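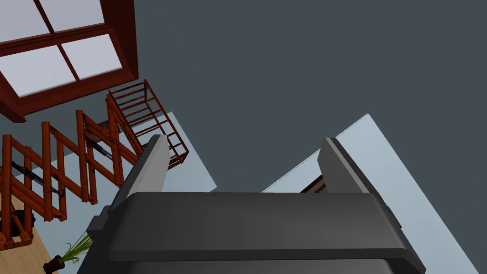
Gondaleck bus timetable returns to paper after summer of guesswork

Printed timetables are going back up at bus stops in Gondaleck this August, eleven months after they were taken down on the grounds that everybody had a phone.

Everybody, the parish council has since been told at some length, does not have a phone. A fair number of those who do have one cannot get a signal at the bottom of Siu Lane, where the stop is, and where the notice inviting passengers to scan a code for live departures has been scanned mostly by snails.

The operator, Grolen Buses, removed the timetables from its stops in the valley last September. It said at the time that paper was costly to replace and often out of date, a point few passengers disputed, having waited for enough of the buses listed on it.

A petition asking for them back gathered 1,945 signatures by the time it was handed in. The organisers had been aiming for 2,000 and are understood to be a little sore about it, particularly as the petition sheet at Ornell post office spent most of May underneath a display of birthday cards. The population of Gondaleck itself is 797, so either the cause found friends further down the valley or some residents feel very strongly indeed.

Grolen said in a statement that it had "listened to customer feedback" and would fit new timetables at every stop between Gondaleck and Ornell by the end of the month. They will be printed in larger type than before and will show only the stops on that route. The old version covered the whole network, and anyone wanting the 8.15 to Ornell had first to work past the Saturday service to the coast, which stopped running before the timetable did.

The code will stay on the poles for those who like it.

The change will not bring any more buses. There are still 2 an hour at busy times and one an hour after that, with the last leaving Ornell at 6.40pm, an arrangement that continues to discourage anybody in Gondaleck from seeing the end of a film. A later service was tried for one winter and withdrawn through lack of use. Passengers pointed out that it had not appeared on the timetable.

Fares are also unchanged, although the company has confirmed that drivers will go on accepting cash. A rumour to the contrary went round the village in June and led to a busy week for the one cash machine, which ran out.

In the meantime, several stops have been served by home-made efforts. The one at the church gate is in green ink, laminated, and by general agreement more accurate than anything Grolen has put up. The one outside the Siu Lane allotments gives the times as "ten past, usually" and "twenty to, if it's the cheerful driver". The parish council has asked whether these can be left in place alongside the official ones. Grolen said it would look into it, and that unofficial notices were normally taken down.

Copies of the new timetable can be picked up from Ornell library and the post office from the middle of August. It can also be downloaded from the company's website, where the page was not working when we tried it.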